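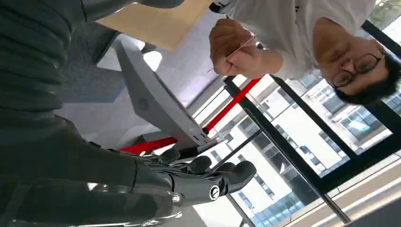 3.2 Room and materials

Figure 4. Work area during the skewer task. A participant holds a thin wooden stick in one hand; a long red bar and a large window with black metal bars are also visible.

Sessions were held in a ground-floor room at the Skirkholm site. The floor is pale grey, with a darker carpeted patch. Daylight came from the window and no blinds were used, so light levels differed between morning and afternoon sessions. These differences were logged but not corrected for.

The sticks were bought in packs of 500 from a catering supplier (Farkia) and were used as delivered. Each stick was 300 mm long before trimming. Sticks with visible splits or a bend of more than a few millimetres were set aside, and almost 40 were rejected in this way over the whole study. The rest were kept in a closed drawer between sessions.

3.3 Holding and passing

Participants picked up one stick at a time and passed it across the work area. They were free to choose their grip. Following Kamolrat and Kerr, we separate a fingertip grip, in which the stick rests between the thumb and one or two fingers, from a wrapped grip, in which the fingers close around it. The grip shown in Figure 4 was coded as wrapped. Where a participant changed grip during a pass, the grip at the moment of release was used.

Both authors coded all passes separately. Disagreements were settled by viewing the pass again at reduced speed. Dropped sticks were left on the floor until the end of the block and the pass was marked as incomplete. Incomplete passes are reported in Section 4.1 and are left out of the timing results.

Search this journal Go Advanced search

Last updated: August 13, 2020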